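Do you need eight glasses of anything?

July 15, 2024

The water thing has reached our office. Someone put a chart up beside the sink, with a column for each of us and little droplets to colour in, and by lunch on the first day I was being asked why mine was blank. I'd had two cups of tea, a bowl of soup and an orange. None of those, apparently, get a droplet.

I have been grumpy about hydration for years, so I may as well get it all down in one place.

My main complaint is that the rule keeps changing and the people repeating it never seem to notice. When I was a kid in Belton the only advice about water was to come in and have some if you'd been running around in the sun. By the time I was at uni it was eight glasses a day, and you'd hear it from gym staff, magazines and the woman at the chemist. Then it was two litres. Then it was a sum based on your body weight. Now there's an app on my sister's phone that wants 114 ounces out of her, which she had to convert to work out what it was even asking. She is not a large person. She spends a good part of her day in the loo.
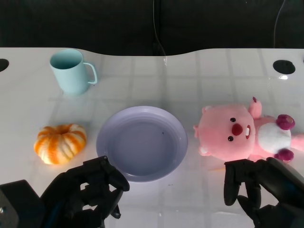

I asked my doctor about it at my last checkup, mostly to have something to talk about while the cuff was on my arm. She said drink when you're thirsty, drink more if it's hot or you're sick or working outside, and don't worry about it otherwise. She did say some people need to be more careful, older people and people with kidney trouble among them, and if that's you then listen to your own doctor and not to a bloke with a blog. It took her less time to say than the app takes to open.

What gets me is the tea business. I drink a lot of tea. I have been told with total confidence by at least 4 different people that tea doesn't count because it dries you out, and that for every cup I should have a glass of water to make up for it. Think about that for a minute. If it were true, half my relatives would have been dust by 1985. Tea is mostly water. So is coffee, so is milk, so is a cucumber. There's a mild effect from the caffeine, from what I've read, and if you're used to it you hardly get even that.

Then there are the bottles. A shop in Menine, where I go for printer ink and not much else, now has a whole wall of them. The one they had out on the counter was from a company called Dendov and cost $229. It lights up when you haven't had a drink for a while. I asked the young fellow how it knew whether I'd had a drink out of something else and he said it didn't, you were meant to drink everything out of the bottle. Soup too? He laughed, but he didn't say no.

I should be fair. A friend of mine had headaches every afternoon for months, started keeping a jug on her desk, and says they stopped. I believe her that they stopped. She also changed jobs in November and started going to bed before midnight, and I'd want to know which of those did it before I gave the jug all the credit. She doesn't care, and fair enough, it's her head.

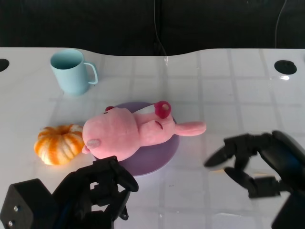 And I don't think drinking water is bad for you, before anyone writes in. It's cheap and it comes out of the wall. If you've swapped soft drink for it, good on you, I should do the same. I only get suspicious when a thing my body already has a perfectly good signal for gets turned into homework, and even more so when there's something for sale at the end of it.

Somebody will bring up the colour chart, the one on the back of the toilet door at the Mensah pool with the stripes from pale straw to apple juice. I've got less of a problem with that one. It's free, and you only have to look at it when you're already in there. Though I did take a multivitamin last winter and according to the chart I should have been seen by someone urgently.

The office challenge runs for a month. The prize is a gift card and the team total is meant to reach 1000 glasses, which I gather we are well behind on, partly thanks to me. I've offered to colour in my droplets all at once if it helps morale. The answer was that it's an honour system. So I've written TEA across the top of my column in blue pen and I'm filling it in from there, and so far no one has rubbed it out.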